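Grippers on the packing table: what happens with the hours of my team?
Packing and small assembly – Working with automation

Paloma Thibodeaux
Feb 24, 2021

I am leading the late shift in a packing room at Welura. We are 24 people. Since last July the company is trying to move part of the table work to grippers, first guided by hand and later on a fixed arm. The supplier of the arm is Flerach. I add two pictures from our white table, so you see the kind of work I speak about.
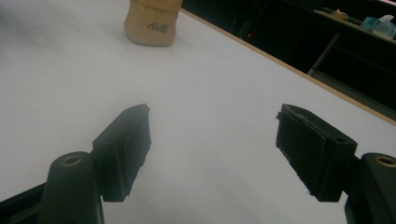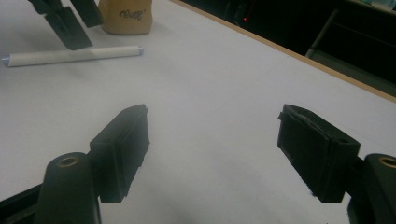 My manager says that the job of my people will change from packing to "looking after". I understand the word but not what it means in a normal day. Now a packer makes around 400 small parcels in a shift and is paid a bonus above this number. If the arm makes the parcels, who gets the bonus? Also three of my people have pain in the wrists, and for them I would be happy with a machine. The others are afraid, and they ask me things I cannot answer. One of them asked if she is teaching the gripper to take her place. I did not know what to say to her.

I would like to hear from people who already went through this. What changed for the team in the first year, and what should I ask for before the fixed arm comes?

Everett Ferreira

We had the same at my last place, with a Tillman line for small boxes. I was the shift leader there for the whole time, so I can tell you how it went for us.

The first months are more work and not less. The arm stops often, somebody has to clear the table and start it again, and the parcels still have to leave the building. Please ask for extra hours in this period. We did not ask, and two good people left because they were tired.

About the bonus: get this in writing before the arm is running. We had a bonus for each person, and when the arm came it became a bonus for the room. The fast packers lost money and they were right to be angry. In the end the company paid everybody their average from the six months before, for one year. You can ask for the same.

About the looking after: in a normal day it was filling the trays, checking the labels, changing the worn pads on the fingers and writing down each stop. Some people like it. Some find it very boring and they miss to talk at the table, as the new places were far from each other. We changed places every two hours and it helped.

To your colleague I would say the truth, that parts of her work will go to the machine. Then ask your manager in front of her what she will be trained for, and from which date. Our training was 40 hours, in paid time. If they offer it in free time, say no.

For the wrists – do not wait for the arm. They should see the company doctor now.

zultov_fan

depends on the country and your contract. we have a Zultov machine and it is mostly switched off, the manual table is quicker for mixed orders. I would not worry so much

Paloma Thibodeaux

Thank you Everett, the point about the average of six months is very useful, I did not think of it. I have written it down together with the 40 hours and I will bring both to the meeting. How did you write down the stops, on paper or in the computer? We have only one computer in the room and it is always in use.

Everett Ferreira

On paper, one sheet for each shift, hanging next to the table. We wrote the time, what stopped and who cleared it. At the end of the first year we had 2,862 stops on the sheets, and with this number we got one more person for the late shift. Keep the sheets yourself and give the office a copy.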